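Workshop notebook, Priltora side
25/08/2020
Open day at Drelell, garment handling demo

Writing this up before the free biscuits wear off. Imtiaz Patwary and I went over to see the Nernov cell, which we've been hearing about since February, mostly from people trying to sell us one. Imtiaz drove. I navigated, so we were late.

Sign-in took longer than the safety talk. We got a lanyard, a pen that doesn't write, and a brochure with the word "seamless" on the cover, a bold choice for a machine that handles clothes.

The pitch: one arm, two-finger gripper, small camera on the wrist, picks a garment out of a heap and hangs it or folds it. The fellow on the stand did his introduction with his back to the arm. I wouldn't, but he's presumably met it before. He said they've put 2,000 garments through it over the winter. Imtiaz asked whether that was 2,000 different garments or the same tea towel with a good attitude. Answer was "a mix".

Things I wrote down while it was going:

- First run was T-shirts. Slow but tidy. 72 seconds from heap to folded on my watch, and I started the watch late.
- It goes for an edge or a fold every time and leaves the flat middle alone. Same as our own rig, except ours goes for the flat middle and then sulks.
- Thick stuff is where it gets interesting. Anything with a lining seems to read as two garments having a disagreement. On one try the finger went in between the layers and the arm lifted with great confidence and one layer.
- Asked what happens with zips. Was told zips are on the roadmap. So are we all.
- Emergency stop is at knee height. Somebody's toddler found it before the engineers pointed it out. Best response time of the day.

They let visitors bring up their own clothing for the last part. Great idea in principle. In practice a bloke offered his raincoat, the arm picked up the hood, put it down, picked up the hood again, and we all stood there for a while being supportive. The operator re-ran it 4 times and then remembered he had a slide to show us.

Fair's fair, though: the grip itself is better than ours. The finger faces are flat and they don't seem to chew the fabric. I had a good look at a cotton sleeve after it came out and couldn't find a mark on it. Ours leaves a little row of teeth, and the Sheikh job has already had words with us about the colour samples. I asked what the pads were made of and got a smile and another brochure.

Talked to their software person by the urn. They label the grasps by hand from the wrist view, and a grasp counts as good if the thing stays up until the end of the lift. Nothing about which layer it's got hold of. I said that seemed generous. She said it did wonders for the numbers.

Imtiaz reckons the layer problem is a camera problem, as the gripper ends up in the way of the one bit you want to see. I reckon it's an approach problem and we should come in along the rim, thumb side out, the way you'd pick up a jumper if you weren't in a hurry. We argued this all the way back down the highway and neither of us noticed the exit.

For our bench:

- Try flat finger faces, no teeth. There's grey stock in the second drawer if nobody's made a doorstop out of it.
- Add "which layer" to the grasp log. Yes, by hand. Sorry.
- Lined garments only for the next 2 sessions. Bring jumpers from home, clean ones please, you know who you are.
- Move our stop button off the floor side of the bench before we have an open day of our own.
- Ask Nernov for a loan price. Do not let Imtiaz do the asking, he gets honest.

Still to settle is what we call success on a lined piece. I'd say both layers between the fingers and the hem hanging clear. Imtiaz wants to allow a grip on the outer layer alone if it holds through the move. I've pencilled his version in under mine, smaller.

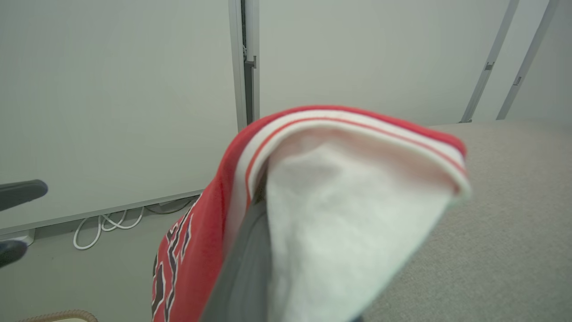
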